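How to List Your Belongings for a Home Contents Policy

A contents policy pays out on what you can show you owned. The list takes an afternoon to make and should be kept apart from the house it covers.

Step 1. Read the schedule. Find the sum insured, the excess and the single item limit. In the Nenia policy used in this guide the excess is 100 euros. Anything above the single item limit must be named.

Step 2. Work by room. Start at the door and go clockwise. Open every cupboard.
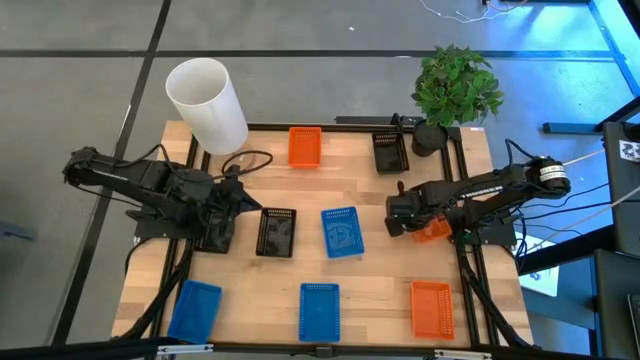

Enter each item on its own line with the maker, model, year bought and price paid. Serial numbers go in a separate column. Receipts can be scanned later - the line number is written on each one.

Step 3. Group the low-value goods. Insurers do not expect a line for every spoon. 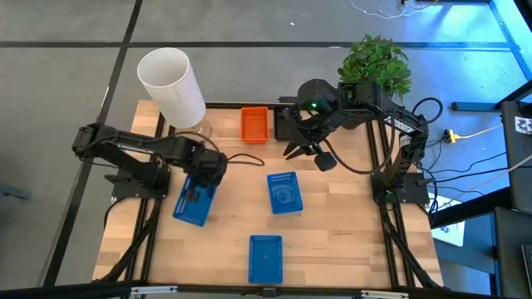

Replacement cost is the figure to use unless the policy says otherwise. Take it from a current shop price for the nearest equal item. Plain household goods, such as a blue plastic basket with perforated sides, can go under one heading with a single total. Urho Hyvönen's sample list runs to 116 lines after grouping, and some 10 of those needed a valuation.

Step 4. Add up and compare. If the total is higher than the sum insured, ask for an increase before renewal - a claim may otherwise be cut in proportion. 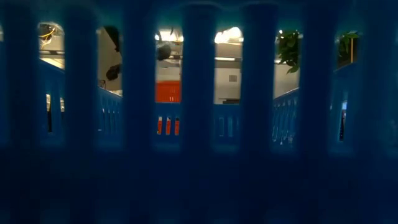

Blue plastic, upright bars.

Step 5. Store two copies, one of them outside the home. Check the list every February and after any large purchase.

Last revised 18 January 2019, Valtteri Kallio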